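## About the Fahy School

The Fahy School is an independent day school in Ferkimbridge, serving students from kindergarten through grade 10. It was founded in 1985 in two rented rooms above the Destton Savings office and moved to its present site on Grollora Road once enrollment had outgrown the stairs.

The school currently enrolls 236 students. Classes are kept small, and each student is assigned an adviser who remains with the same group for three years. Advisers meet with families every September and again in the spring — additional meetings may be requested through the front office.

### Academic Program

Reading, writing and mathematics are taught every morning at all grade levels. Afternoons are given to science, history, music and studio art. Spanish begins in grade 3. Students in the upper grades complete a yearlong local history project using the public records kept at Destton, and finished projects are bound and placed in the school library.

### Admission

Applications are accepted throughout the year, subject to available places. Families are invited to tour the school on any Thursday at 10 a.m. while classes are in session. Tuition assistance is awarded on the basis of need and is reviewed annually.
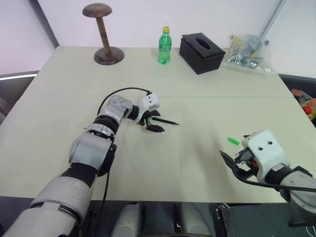 *A cream-colored tabletop against a white wall.*

### Governance

The school is a nonprofit corporation directed by a board of trustees, three of whom are parents of current students. The annual report is available on request from the front office.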